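The Proposal in the Parking Garage, and Why I Have Questions

By now you have probably been sent the clip. A woman in a yellow raincoat loses her car on level 4 of a Tinbridge parking garage, a stranger helps her look for it, and by the time they find the thing he is down on one knee. The caption says they had known each other for 59 minutes.

People cried. My sister cried. I watched it five times and came away wanting to see the parking ticket.

The account that posted it, Polo, deals in strangers falling in love. Two of its earlier couples met while looking for lost cars as well, one of them in a garage with the same green pillars. Maybe Tinbridge has a signage problem.

Ekua Ankrah, who edits short videos for a living, was polite about it. "There are two angles on the kneeling," she told me. "So either there were two phones, or he knelt twice." She wouldn't say which she thought was likelier.

I wrote to Polo and got back a heart. A second message, asking for the couple's names, got no answer at all. The ring was tagged, though — it comes from a jeweler called Brudura, and the link still worked when I tried it.
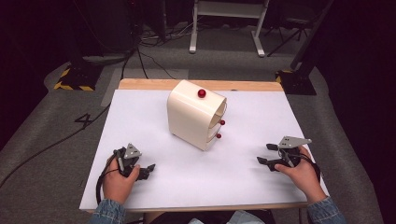 What the fans say

Akosua Gbeho runs a page that collects clips like this one, and she has little patience for me. "If it's fake, two actors had a nice afternoon," she said. Fair enough, but the caption says true story, and over half the comments I read were from people asking how to meet someone that way.

Polo's next couple is due in March. They met, we are told, in an elevator.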